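*Workshop and kitchen notes, no. 30. Last revised 14 Sep 2022.*

# Which chores can be handed to an arm yet?

Readers who run a small shop or a busy kitchen keep asking whether a robot arm is worth the floor space. These notes cover ordinary jobs only: weighing, sorting, wiping, folding, fetching. The tips at the end apply equally if the work is done by hand.

## Weighing out

Weighing is the nearest to ready. The item is set down, the reading is taken, the item is removed. Most kitchen scales switch themselves off after a short idle period, and that causes more failed runs than poor grip does. Use a scale whose auto-off can be disabled, or have the reading taken early.

- Put the scale on a hard, level surface. Card is acceptable if it lies flat and doesn't flex.
- Zero the scale before each item. Crumbs add up over a shift.
- Place the item over the centre of the platform. On cheap scales a load near one edge can read low.
- Soft items should be gripped lightly and let go close to the platform. A drop from any height gives a spike, and a slow reader will record it.

At the Alberg packing room the test load was 188 g and the tolerance 2 g. By hand this is trivial. By arm it was met on most runs, and the misses were nearly all from items set down half off the platform.

## Marking out the surface

A plain bench gives neither a person nor a machine much to go on. Divide it with tape into cells and give each cell one use. Dark tape on a pale or brown surface shows up best under workshop lighting.
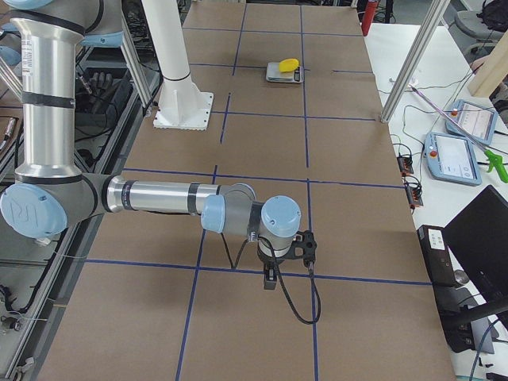 Lines needn't be perfect, but a cell should be larger than the biggest item by a hand's width on each side. Replace tape when the ends lift. A lifted end catches on sleeves, cloths and cables alike.

Cardboard makes a good sacrificial top. It takes tape well, costs nothing and can be thrown out when stained. Butt the sheets together and avoid overlaps, as a raised edge will tip a light container.

## Wiping down

Partly ready. An arm can hold a sponge and cover a flat area in straight passes. It can't easily tell a stain from a shadow, so it wipes everything the same number of times. For a worktop this is wasteful but harmless. For a hob it is no use: dried-on food needs more pressure in one spot.

## Folding and fetching

Not ready for the home. Tea towels of one size, laid flat beforehand, can be folded; a mixed basket can't. Fetching works from fixed places. The Tetteh kitchen trial kept jars on one shelf at one spacing, and moving a single jar stopped the job.

## Tips that hold either way

1. Keep cables clear of the working area, with enough slack for full reach.
2. Keep the stop button within reach of whoever is standing nearest.
3. Clear side tables weekly. Tools left there migrate to the bench.
4. Write the cell layout down. Jandine lost a morning re-measuring after a top was changed.
5. Time the job by hand first. If it takes under 30 seconds and is done twice a day, leave it alone.

Next revision: October, with notes on drying racks.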